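Ticket: Ersatz / Nachkauf Handgreifer + Matten, Station 2
Status: offen, wartet auf Freigabe
Prio: hoch (Budgetschluss April)

**Problem kurz**

Zwei Stationen geplant, Teile reichen nur für eine. Bestellung bei Konach ging raus, geliefert wurde nur die Hälfte. Rest "in Klärung". Ohne zweites Paar Handgreifer kein Parallelbetrieb, und damit kippt die Planung fürs Quartal.

Betroffen:

- Handgreifer Paar B (Plidodeck) – fehlt komplett
- Fingerspitzen, Ersatz – 27 bestellt, 17 da
- Rastermatte 2 – da, aber falsches Maß, steht vorne über
- Markerplatten – vollständig

## Log

**08:40** Bei Konach angerufen, Warteschleife. Mail hinterher mit Lieferschein im Anhang.

**09:15** Antwort: Teillieferung sei "wie bestätigt". In der Auftragsbestätigung steht davon nichts, hab zweimal nachgesehen. Bestätigung nochmal hingeschickt, Position 3 und 4 gelb markiert.

**10:05** Alternative geprüft: Herrero hat baugleiche Spitzen, Paket zu 60 Stück, Stückpreis 88 Cent. Greifer selbst haben die nicht. Versand extra, steht erst im Warenkorb. Mindestmenge ein Paket, also mehr als wir dieses Jahr brauchen. Trotzdem günstiger als nochmal bei Konach einzeln.

**10:50** Rückfrage vom Einkauf: ob man nicht auch mit einem Paar auskommt, abwechselnd. Nein. Die Küchenaufgaben sind beidhändig angelegt, ein Paar = eine Person. Wenn an Station 1 jemand arbeitet steht Station 2. Bitte nicht nochmal diskutieren, steht so im Antrag.

**11:30** Matte 2 probeweise aufgelegt. Zu lang. Zuschneiden ginge, dann stimmt aber das Raster zum Rand nicht mehr. Umtausch angefragt. Klebeband vorerst aus dem Bestand, neue Rolle auf die Liste.

**13:10** Plollanix durchgesehen (unser Planungstool, Reiter "Beschaffung"). Fehler gefunden: Handgreifer waren als Verbrauchsmaterial angelegt, nicht als Gerät. Deswegen ist die Freigabe beim falschen Konto gelandet und die Position wurde gekürzt. Könnte auch die Teillieferung erklären, muss aber Konach bestätigen. Umgebucht auf Geräte. Gesperrt bis Freigabe.

**13:45** Zubehör gleich mit durchgegangen, damit wir nicht drei mal bestellen:

- Handschlaufen, 2 Stk. Reserve
- Kabel lang, dazu Kabelhalter für Tischkante
- Schneebesen, zweiter, gleicher Griffdurchmesser (dicker Griff rutscht)
- Utensilienständer für Station 2 – hier bitte einen mit schwerem Fuß, nicht den billigsten
- Rollhocker: vorhanden, nicht bestellen

**14:20** Konach ruft zurück. Greifer Paar B sei im Lager, werde aber erst nach korrigierter Bestellung verschickt. Fehlende Spitzen kommen dann mit. Also hängt jetzt alles an der Freigabe bei uns.

**14:35** Für den Einkauf zur Aufgabe "Besen an Ständer", beide Greifer im Einsatz: links am Griff vom Schneebesen, rechts offen. Bitte an den Antrag hängen.

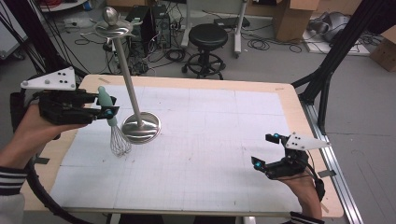
## Nächste Schritte

1. Freigabe Geräteposition in Plollanix (Einkauf). Eilt!
2. Danach korrigierte Bestellung an Konach, Bezug auf alte Auftragsnummer, sonst legen die einen neuen Vorgang an
3. Herrero-Paket nur bestellen, wenn Konach keinen Termin nennt
4. Matte 2 zurück, Karton aufheben
5. Zubehörliste als eigene Position, nicht mit den Greifern mischen

**15:50** Freigabe noch nicht da. Nachgehakt. Einkauf will noch Vergleichsangebot für die Greifer, für die Spitzen reicht das von Herrero. Plidodeck direkt angeschrieben, Preisliste kommt angeblich morgen früh.

**16:10** Mattenumtausch bestätigt, Rücksendeschein ist im Ordner. Ticket bleibt offen.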